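4.2 Motion sickness and the first hours of adaptation
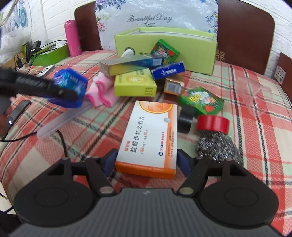
Figure 2. Gripper, medicine box and rolls of tape on a plaid tablecloth.

Anyone who has spent a morning in the back of a small aircraft in bumpy air will know that the stomach usually complains long before anything else does. In our earlier work at Rotum we treated this as a nuisance to be got out of the way, and we are a little embarrassed now at how readily we threw out sessions in which a participant had felt unwell. For the present study we kept them all, and this section sets out what they taught us.

The usual account of motion sickness is that the brain receives two stories at once. The balance organs of the inner ear report one kind of movement and the eyes report another, and where the two cannot be made to agree the person begins to feel warm, then sleepy, then sick. We have no quarrel with this account, but it says rather little about timing, and timing is what matters most to the people who have to plan a day's flying. A passenger who will feel better by lunchtime needs different advice from one who will not.

Each participant therefore completed 2 rides in the Lobo tilting chair, one with the cabin blinds up and one with them down, and gave a spoken comfort score throughout. A ride lasted 900 seconds unless the participant asked to stop, which they were free to do at any point and without giving a reason. Rides at the Usska site were held in the morning, after a light breakfast, and those at Drastau in the afternoon. We would have liked to hold both at the same time of day – the chair was simply not free – and readers should bear this in mind when comparing the two groups.

Of those who took part, 9 asked to stop early on the first ride. Most of them went on to finish the second, and their comfort scores fell more slowly the second time, whichever way the blinds had been set. This is a pleasing result, though we should be careful with it. People who know what is coming tend to sit more still, breathe more evenly and fix their gaze on something steady, and all of these habits are known to help. We cannot say from the scores alone how much of the gain came from the balance system itself and how much from plain good sense.

Sleepiness was the symptom we had thought least about beforehand, and it turned out to be the most stubborn. Several participants who reported no queasiness at all were still yawning well after the chair had come to rest, and a few said they felt dull for the remainder of the day. Since a drowsy crew member may not think to mention it, we would gently suggest that future studies ask about tiredness separately and go on asking for some hours after the ride. Our own form had only a single line for it, squeezed in at the foot of the page, and the answers we received were as short as the space allowed.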